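# Granus Long Run Log

4 min read

A table of training runs kept by members of the Furlow running club, with splits, fuel and weather. Version 1.2, last edited 21/03/2020.

## What is in it

The main file, `runs.csv`, has 1,478 rows. Each row is one run of 15 miles or longer, logged by the runner on the day. Of these, 1,094 have full mile splits. The rest have a total time and distance only, and the split columns are left blank.

Columns:

- `runner_id` - a random code, the same across all of a runner's rows
- `distance_mi` - as shown on the runner's own watch
- `time_s` - moving time in seconds
- `split_01` to `split_26` - seconds per mile
- `fuel` - free text, cleaned up a little
- `temp_f` - air temperature at the start
- `course` - one of `river`, `figueroa`, `track`, `other`
- `effort` - 1 to 10, the runner's own rating

The `figueroa` course is the hilly loop. It has a long climb from mile four to mile seven, and paces there should not be compared with the river path without some correction. We do not supply one.

## How it was collected

Runners filled in a web form after each run. The form asked for an export from the watch, and a script called Kostus pulled the splits out of it. If the export failed, the runner could type the total in by hand. Typed rows have `source = manual`.

Distances come from many kinds of watches and they do not agree with each other. On the track, where the true distance is known, we kept the watch value in `distance_mi` and put the lap count in `laps`. Each lap is 400 meters in lane one.

The fuel column takes some patience. People wrote "gel", "gels x2", "half a bar", "sports drink, weak mix" and so on. We fixed spelling and split the entries on commas. We did not try to turn them into grams of carbohydrate, since most entries do not name a product or a serving size.
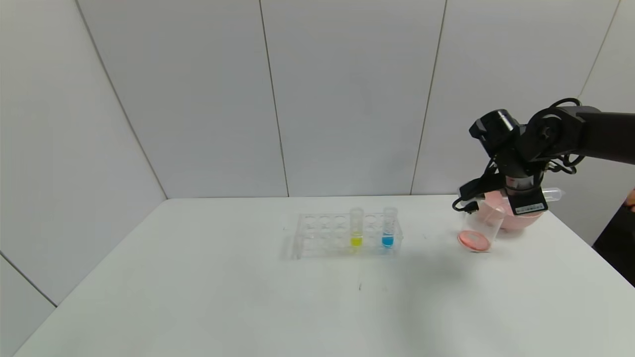
Nattawut Boonyarit wrote back after version 1.1 that the blank fuel cells were being read as runs with no fuel at all, and that this made the late-mile slowdown look worse for fasted runs than it was. He asked for a separate value for "did not say". Version 1.2 has it: `none` means the runner wrote that they took nothing, and `NA` means the question was skipped. Older copies of the file should be replaced.

## Known problems

- August rows are thin. Many members run shorter in the heat, and those runs fall under the distance cutoff.
- Some runners paused their watches at road crossings and some did not. `time_s` is moving time only where the watch recorded it.
- `effort` drifts. A few people rated almost everything a 7.
- Two runners shared a watch for part of the winter. Their rows are marked `shared = 1` and are best left out of any per-runner work.

## Using it

The file is fine for looking at pacing patterns over long runs, and for teaching. It is a poor guide to race times - these are training runs, often done in groups at the pace of the slowest person.

To load only the rows with splits, filter on `has_splits = 1`. Missing values are written as `NA` in every column.

Please do not try to match rows to public race results. Runners agreed to share their logs on the condition that they would not be named.

## Changes

1.2 - separate codes for no fuel and no answer; lap counts added for track runs
1.1 - duplicate uploads removed
1.0 - first release

3 comments · 12 shares

Contact the maintainers | © Granus | Back to top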